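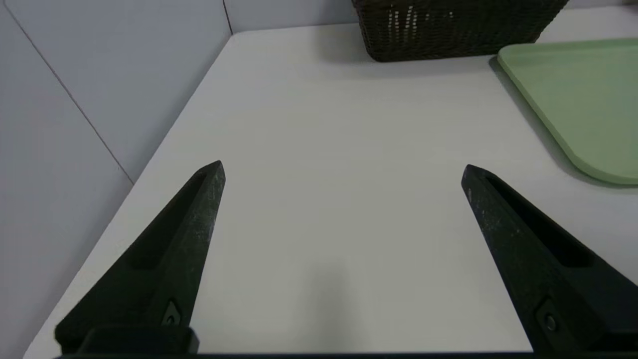
Ticket 362: Wedaneck sorting set, card puts the peeler in the wrong basket

Opened by: Tania Sarkar
Assigned to: Zdzisław Sikora
Opened: 2021-01-24
Status: Open, waiting on card text

Reported problem
The card that comes with the Wedaneck set says "kitchen things in the orange basket, everything else in the brown." Two people at Bevan followed it and ended up with different baskets. Tania wants a corrected card before the next order goes out. Skurkosico, who supply the set, replied that the wording is clear and we should read it again.

Log

Zdzisław: Read it again. Still don't think it's clear. A peeler is a kitchen thing by any normal use of the word, but the answer key on the back has it in brown. Soap is in brown too, and half the people I asked keep a bar by the kitchen sink. Asked Skurkosico whether the key or the front of the card is wrong. They said neither.

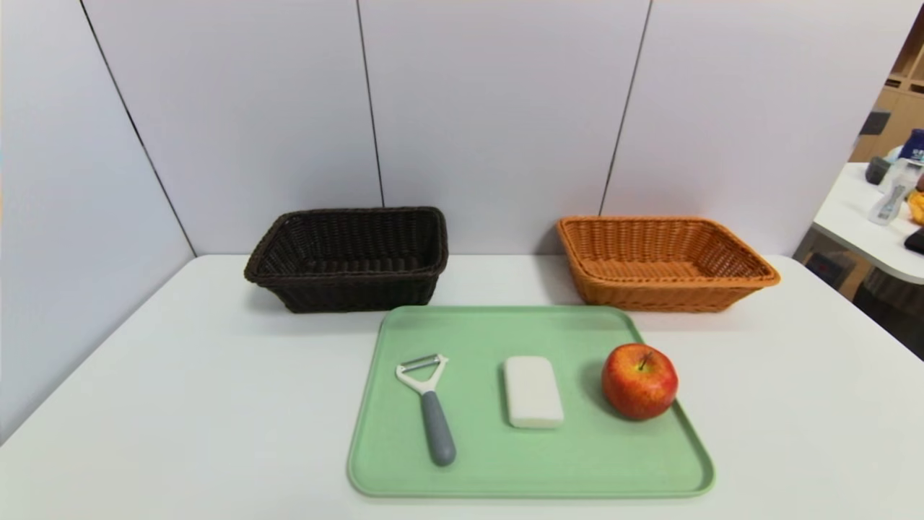

The supplier's next idea was that we had mixed in items from another set, so the test was repeated with a short list. I doubt the item list was ever the trouble. With only a peeler, a bar of soap and an apple on the green tray, and both baskets empty, the apple is still the one thing everybody agrees on. The argument over the other two starts right away.

Tania: Agreed. Also, please stop them sending the full item sheet (part 214) every time we ask about the card. I have it. It has the same mistake.

Zdzisław: Tried "food in orange, not food in brown" on the next round, written on a sticky note over the old line.
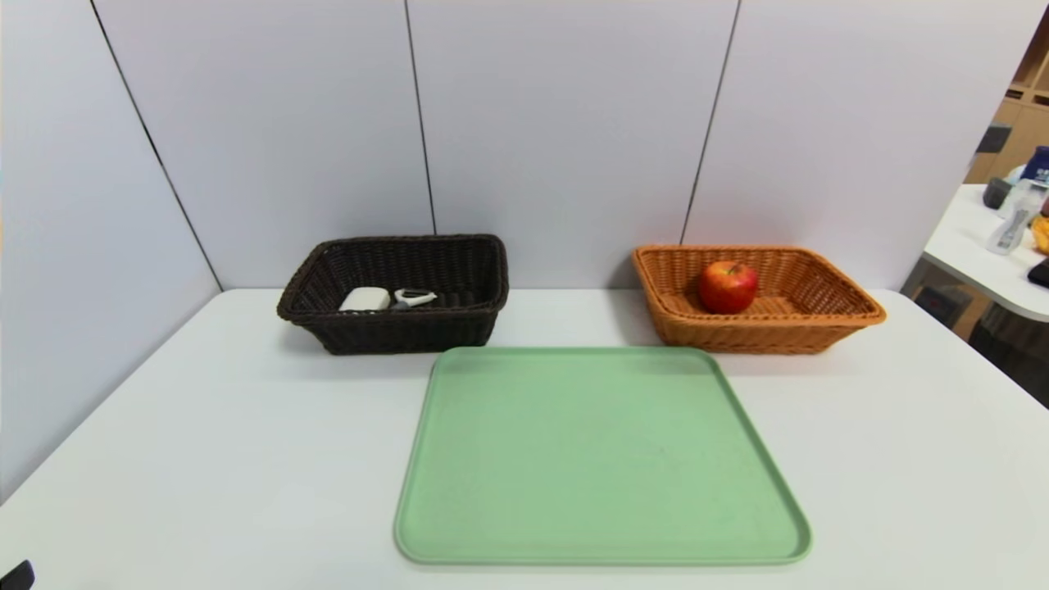

It went better, and the peeler question didn't come up. I'm not ready to call that a fix after one round with people who had already heard us argue about it. Aminu Afolabi read the note cold and asked where a sponge goes, so at least he was thinking about the right thing.

Skurkosico now suggest changing the basket colors. I can't see what that would do. Brown and orange are easy enough to tell apart, and no one has mixed them up. The order is what needs a line on the card: one person may well start with the peeler in brown while the apple waits on the tray and the orange basket has nothing in it, and the old card reads as if that were a mistake.
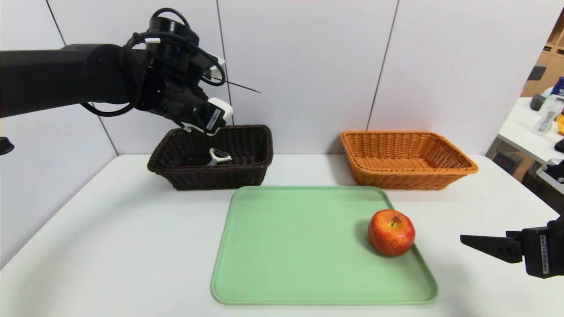
Tania: Please send them the sticky note wording as is. If they want to print 800 cards with the old line, they can do it without our name on them.

Zdzisław: Sent. Asked for a proof of both sides, front and key, before anything is printed. Leaving this open until I have it in hand.

Next step: Aminu to try the new wording with someone who hasn't seen this ticket. The peeler stays on the list.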